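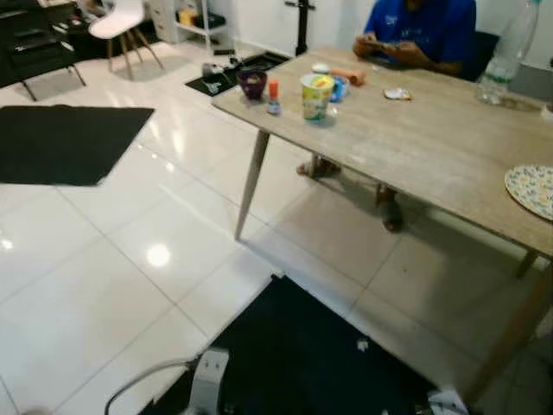

At the table, phone in hand.

I've been reading Cosach for years, in the on-and-off way you read a literary magazine that only turns up when it feels like it. I have most of the issues on a shelf (I lent one out and I'm still sore about it). So when the editor agreed to talk to me about how the thing gets made, I wrote out a whole page of questions and then forgot to ask half of them.

She didn't want her name used. "The magazine's got a name," she told me. "Use that one."

Fine by me! Cosach prints short stories and a few poems, and it is now up to issue 16. It started in a spare room in Vodosard, after she'd had a story turned down by the same journal three times in a row and got mad enough to start her own. "I figured I'd print one issue, put my rejected story in it, and feel better," she said. "Then people sent me things that were so much better than my story that I had to leave mine out. It's still never been published."

I asked how many things people send now. For the last issue it was 622, and she knew the number right off because she logs every one of them in a notebook, by hand, with the title and the first line. She takes 25 pieces, tops. I did the math while we were talking and must have made a noise, because she laughed at me.

"It isn't as bad as it sounds," she said. "A lot of people send their second-best story because they're saving the good one for somebody bigger. Send me the good one!"
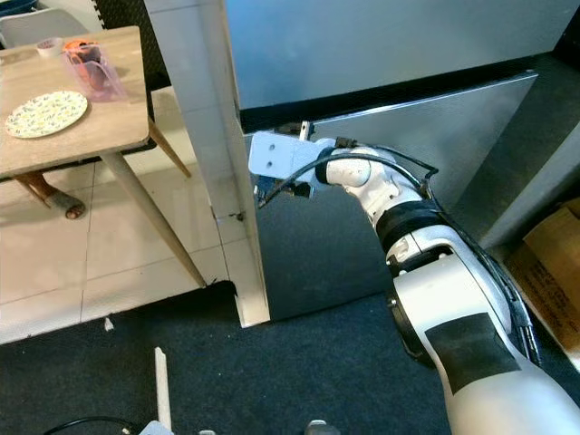
We got onto first pages, which is where I got a little defensive, having written some slow ones myself. She reads two pages of everything before she decides whether to keep going. I wanted to know what makes her stop.

"Weather," she said. "Waking up. Somebody looking in a mirror so I can find out what color their hair is. I'll forgive one of those. I had a story last year that opened with a man waking up in a thunderstorm and going over to the mirror, and I kept reading because he turned out to be in the wrong house. So there you go, that one went in."

She has a co-editor who handles the poems, and the two of them disagree all the time. They each get one piece per issue that the other can't veto. I asked which ones those were in the latest issue and she flat out refused to say, though I have my guess and I'm pretty sure it's the long one about the ferry.

The printing is done by Gridov, a little shop with one big press, and she talked about paper for so long that I had to turn my recorder over to check it was still running. They changed the stock at issue nine. The old one was brighter and she hated it. "It felt like a dentist's brochure," she said. The new one is creamier and a bit rough, and it costs more, and she pays for the difference out of the subscriptions -- that and the money from her evening class.
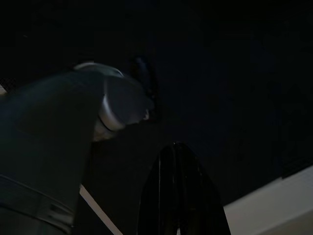 The class was the part I really wanted to hear about, to be honest with you, as a friend of mine took it and came back a changed woman. It's a revision class. You can't bring in anything new. You show up with a finished draft and spend the whole term on that one piece, and by June you either love it or you want to throw it in the lake.

"People think revising means fixing commas," she said. "I make them type the whole thing over from a paper copy. They complain so much! But your hands get tired, and when your hands get tired you start skipping sentences, and those are the ones you didn't need."

I tried this at home with four pages of my own. I skipped a lot of sentences.

Contributors do get paid, by the way. It isn't much, and she'd like it to be more, which is why she applied for the Heinonen grant last spring. She didn't get it. She's applying again with the same pages. "I retyped it," she said. "It's shorter."

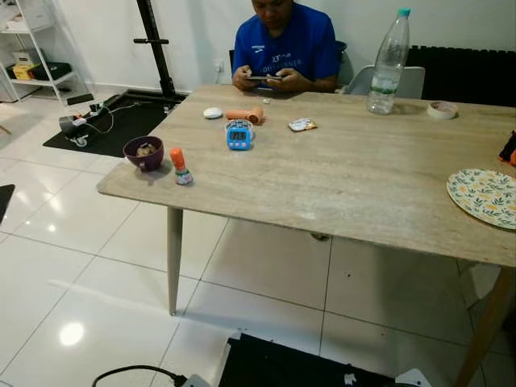

Before I let her go I asked what she wants more of. Funny stories, she said, right away. Stories about work, too, where somebody has a job and we get to see them do it. She'd also like a good long letter from a reader once in a while, even a grumpy one, and she promises to print it if it makes her laugh.

What she has plenty of is stories about writers. "I've got a drawer full," she said. "I love them, I am one, and I can't take any more."

Submissions for the next issue open in September. Send one story or up to three poems, on paper or by email, with your name on the last page and nowhere else. She answers everybody, but give her until the end of the winter before you start nudging.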